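Home Movie Room on the Cheap – Tips From My Spare Bedroom

Posted 31 Jan 2019

OK quick one, I have a stack of discs to get through. People keep asking how the movie nights work in a room that small. Mostly it's blankets. But also:

Screen. Painted wall. Flat white, matte, two coats, sand between coats or every bump shows up in the dark scenes. Mine comes out to 102 inches corner to corner. A bedsheet works for one night, then it starts to sag and everybody's face goes wavy. Don't buy the roll-up kind with the little tripod.

Light. Blackout lining, not blackout curtains – same stuff, half the money. Staple it to the back of whatever you already have. Tape the side edges to the wall for daytime movies. In July the sun gets in till nearly nine so I tape the top too.
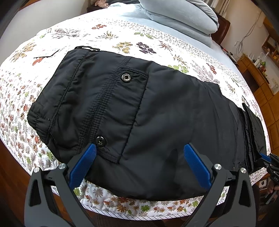
Projector dust. Clean the filter. Clean it again. If you get a soft grey blob that only shows in space movies, that's dust, the projector isn't dying. Power off, let it cool, pop the filter, vacuum on low with the brush end. No canned air into the lens side!! I did this to my old Prumon and blew the fuzz further in. Took the whole thing apart on the kitchen table, 6 screws, one still missing.

Sound. Put the speakers on something heavy. Cheap fix for rattle is a folded dish towel under each one. If you can't hear the talking but the explosions shake the windows, look for night mode in the menu. Center speaker at ear height, or tilt it up with a doorstop. A rubber doorstop, the wood ones slide.

Discs. Store standing up, never flat in a pile. Fingerprints: soft cloth, wipe from the middle straight out to the edge, never in circles. A drop of dish soap for the sticky ones. My Zovargate box set (the long cut, yes I've seen it too many times, yes the second half drags) came used with jelly on disc two and it plays fine now.

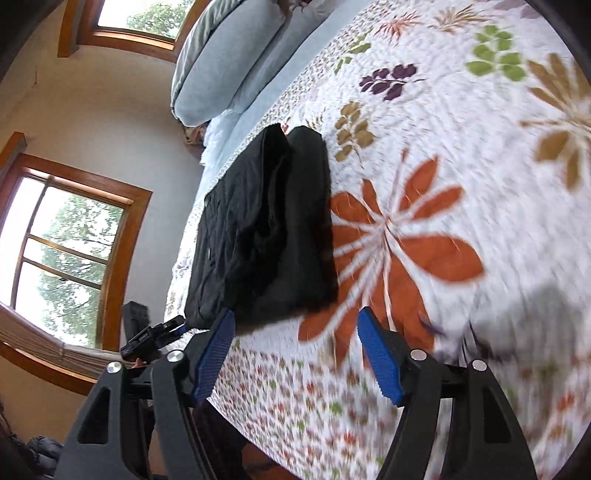

Cables. Label both ends. Masking tape and a marker. Do it before you push the shelf back, not after like me. Long video cables get flaky so buy the shortest one that reaches. Velcro ties over zip ties becuase you will be moving things again in a month.

Popcorn. Heavy pot, lid cracked a little so the steam gets out. Salt has to be fine, run it thru a coffee grinder if all you've got is the coarse stuff. Butter last. Paper bags beat bowls, way less noise.

Smell. Small room plus popcorn plus four people = open the door at the halfway point. Put a fan in the hall, blowing out.

Temp. I set the heat to 72 before people show up and then turn it off. Projector does the rest.

More on shelves next time, still waiting on brackets.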